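Olleck Film Society, minutes of the November meeting
Upstairs room, 7:15 p.m., Leire Barrios in the chair 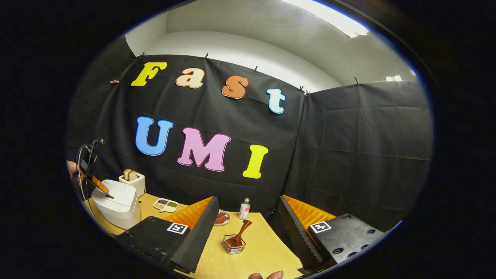 Previous minutes approved after the spelling of Echevarría was corrected in all the places it had been wrong.

1. Winter program
The distributor has confirmed Nultier, with the full cast on the poster and the lead actress in it for what two members timed at nine minutes. Motion to book it anyway. Carried.
Sendolau, the sequel, is still being cast. The role of the sister has gone to three different people in the trade press since summer. Agreed to stop announcing it in our newsletter until a camera has rolled.

2. Echevarría retrospective
Four titles proposed, five if the director's cut counts as a separate film. Discussion of whether it does took us to 8:10. The chair ruled that it does not. The director's cut runs 133 minutes and the ordinary one feels it.
Print rental is $342 per title. A request for the cheaper subtitled copies was withdrawn once someone remembered the subtitles.

3. Money
Balance stands at $3,592. The hall seats up to 100, a figure we have had no occasion to test.
Popcorn price to stay where it is. One vote against, same as last year.

4. Guest speaker
The supporting actor from Nultier has agreed to come if his train fare is paid and the second half of the film is not brought up. Leire to write back accepting the fare.

5. Other business
Complaint about talking during the credits. The member concerned said he was reading them aloud for his wife. His wife asked that it be minuted that she can read.

Closed 9:05 p.m. Next meeting same room, bring own mug.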